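Kitchen and Dining Room Assistant, part time
Jarman House, Pinport

Trelteo runs staff lunches and meeting catering for office buildings in Pinport. We are hiring one assistant for Jarman House, where we serve about 100 lunches a day, Monday through Friday.

The job is 24 hours a week, year round. It reports to the site lead, Heledd Rees.
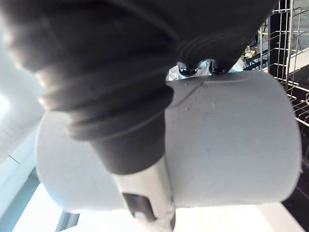
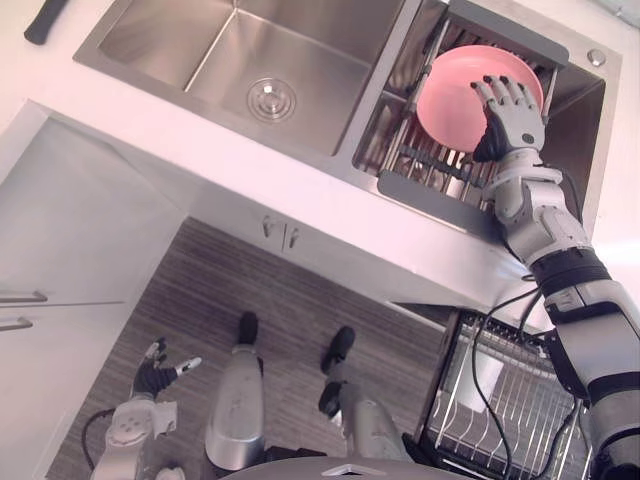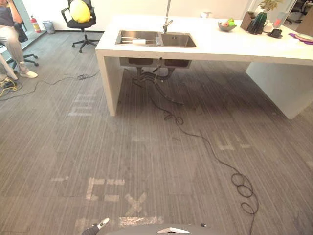

Do I need experience in a commercial kitchen?
Experience is welcome but not required. We train new assistants during their first two weeks and pay the full rate from the first day.

What the work involves

Most of the cooking is done at our main kitchen and sent over by van. The assistant gets the food ready to serve, looks after the lunch line and cleans up afterward. On a normal day you will:

Check in the morning delivery and write down the temperatures
Wash and cut fruit and salad vegetables
Set out plates, cutlery, napkins and water
Serve at the counter and answer questions about ingredients
Label leftovers and put them in the refrigerator, or throw them out if they are past the holding time
Wash dishes, serving pans and utensils
Wipe down tables and counters and take out trash, recycling and food scraps
Fill in the cleaning log before you leave

Twice a month or so there is a larger lunch, usually tied to an all-staff meeting. On those days a second assistant comes over from another site and the shift may run 30 minutes longer. Extra time is paid.

You will also restock the coffee stations on two floors. Supplies are ordered through Udico, our stock system, which runs on a tablet. It takes an hour or so to learn.

Hours

Monday to Thursday, 9:30 a.m. to 2:30 p.m.
Friday, 9:30 a.m. to 1:30 p.m.

There is no evening or weekend work. The building closes on public holidays, and you are paid for those days if you would normally have worked.

Pay and benefits

Pay is by the hour, every second Friday, by direct deposit. The rate is given to everyone we call for a first interview, and it is the same for all new assistants. You also get:

A free lunch on every shift
Two sets of work clothes and a yearly allowance for non-slip shoes
Paid vacation and sick time, earned from your first day
The cost of your food handler card, if you don't already have one
A bus pass at half price

There is one parking lot behind the building. Staff spaces are limited and go to whoever gets there first. The 102 bus stops across the street.

What we are looking for

You should be able to stand and walk for most of a shift and lift boxes of up to 30 pounds. You need to read delivery sheets and allergy labels in English and follow them exactly. Allergies are the part of the job we are strictest about – if a label is missing, the dish does not go out until someone has called the main kitchen.

You should be on time. Deliveries come at 9:45 and there is often only one of us on site to take them in.

It helps if you are comfortable talking to people. The same staff come through the lunch line every day, and they will ask you what is in the soup.

You must be at least 18 and allowed to work in the United States. We do a basic background check after an offer is made and we pay for it.

How to apply

Fill in the short form on the Trelteo jobs page, or pick up a paper copy at the front desk of Jarman House between 8 a.m. and 4 p.m. You don't need a resume, but you can attach one. Please give us two people we can call who have worked with you, studied with you or known you for at least a year. Family members can't be used as references.

Heledd reads the applications and calls people back herself, normally within a week. Interviews last 20 minutes and are held on site in the afternoon, after lunch has been cleared. If you are asked to a second meeting, it will be a paid two-hour trial shift.

We would like the new assistant to start in September. The posting stays up until the job is filled.

If you need any changes to the application or interview because of a disability, write that on the form or tell us when we call.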